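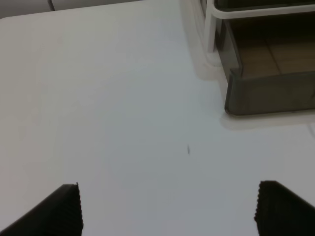
Lob der halb durchsichtigen Schublade

Ich habe eine Schwäche für Kästen, Schachteln und Fächer, das wissen alle, die schon mal mit mir in einem Möbelhaus waren (und danach nie wieder mitkommen wollten). Aber richtig glücklich bin ich erst mit rauchgrauem Kunststoff geworden. Dunkel, leicht durchscheinend, dazu ein weißer Rahmen, fertig. So ein Ding auf einem glatten weißen Tisch, sonst möglichst wenig drumherum - mehr brauche ich nicht, um mich wie ein aufgeräumter Mensch zu fühlen, selbst wenn im Flur noch die Winterstiefel vom letzten Jahr stehen!

Meine These, und die vertrete ich inzwischen auf jeder Geburtstagsfeier: Glasklare Boxen sind ein Irrtum. Ich weiß, die ganze Aufräumwelt schwärmt davon, man sieht ja sofort, was drin ist. Eben! Ich will gar nicht sofort sehen, was drin ist. In meinen Boxen liegen Kabelbinder, drei Radiergummis, ein Maßband, alte Batterien, bei denen ich nie weiß, ob sie noch gut sind, und ein Stempelkissen, das ich seit meinem Umzug nicht mehr geöffnet habe. Das sieht durch klares Plastik aus wie ein Verkehrsunfall. Ich hatte früher einen ganzen Turm davon, Pleletden hieß die Serie, und jedes Mal, wenn ich am Schreibtisch saß, hat mich der Inhalt angestarrt. Man arbeitet schlecht, wenn einem ein Knäuel Gummibänder zuschaut.

Ganz undurchsichtig ist aber auch nichts für mich. Da gab es eine Phase mit Pappkartons in Salbeigrün, wunderschön, wirklich, und alle gleich. Nach einem Monat habe ich für einen Tacker den kompletten Schrank ausgeräumt. Beschriften, sagen Sie? Habe ich gemacht. Auf vier von sechs Kartons stand am Ende „Diverses“, auf einem „Diverses 2“, und der letzte hieß „Büro“ und enthielt Teelichter.

Das Rauchgrau liegt genau dazwischen. Man ahnt etwas: Da ist was Helles, da ist was Längliches, der Boden schimmert bräunlich durch, und ob das Fach voll ist oder leer, merkt man meistens auch. Den Rest verschweigt der Kasten. Das finde ich höflich! Ein Möbel, das mir hilft und trotzdem nicht gleich alles ausplaudert.

Cường Đỗ, mit dem ich mir seit Jahren ein Büro teile, hält das alles für Unsinn. Er hat eine einzige Holzkiste von Huỳnh, da kommt alles rein, Deckel drauf, und er findet seine Sachen trotzdem schneller als ich meine. Darüber reden wir nicht gern. Immerhin hat er zugegeben, dass der weiße Rahmen was hermacht, und das war bei ihm schon fast ein Liebesbrief.

Überhaupt, der Rahmen. Dass der oft so lieblos behandelt wird, ärgert mich. Eine Schublade ohne ordentliche Führung und ohne anständigen Fuß ist bloß eine Wanne. Rundungen sind mir wichtig, an den Ecken und auch unten, wo das Teil auf der Platte steht, scharfe Kanten habe ich an anderen Möbeln genug und die blauen Flecken dazu. Glänzend darf der Rahmen auch sein. Ja, da sieht man Fingerabdrücke, und ja, ich laufe mit dem Brillentuch herum wie andere mit dem Handy. Der Tisch darunter bitte matt, sonst spiegelt alles um die Wette und man bekommt beim Briefeöffnen Kopfschmerzen.

Und dann die Preise. In der Zeitschrift, die bei meiner Zahnärztin ausliegt, gab es neulich ein Ordnungssystem für 3000 Euro, von Clusum, mit Beratung und Samteinlage. 3000 Euro, damit die Büroklammern weich liegen! Mein Kasten hat 15 gekostet, auf dem Flohmarkt im Oktober, nach zähem Verhandeln, und der Verkäufer wollte mir noch eine Lampe von Custska dazu andrehen. Die Lampe hätte ich nehmen sollen, das gebe ich zu, die geht mir bis heute nach.

Was ich allerdings auch nach all den Jahren nicht hinbekomme, ist die leere Fläche daneben. Ein weißer Tisch zieht Zeug an. Man legt kurz den Schlüssel hin, dann einen Kassenzettel, dann liegt da plötzlich ein halber Haushalt, und das schöne Möbel geht darin unter. Ich räume abends alles weg, auch wenn ich müde bin - manchmal einfach in die Schublade, mit geschlossenen Augen, Hauptsache, die Platte ist frei. Ist das Ordnung? Cường sagt nein. Ich sage, dafür ist das Plastik schließlich getönt.

Falls also jemand von Ihnen noch so einen Kasten im Keller hat, rauchgrau, weißer Rahmen, gern auch mit Kratzern: Ich hätte Platz für einen zweiten. Die Teelichter brauchen eine Wohnung.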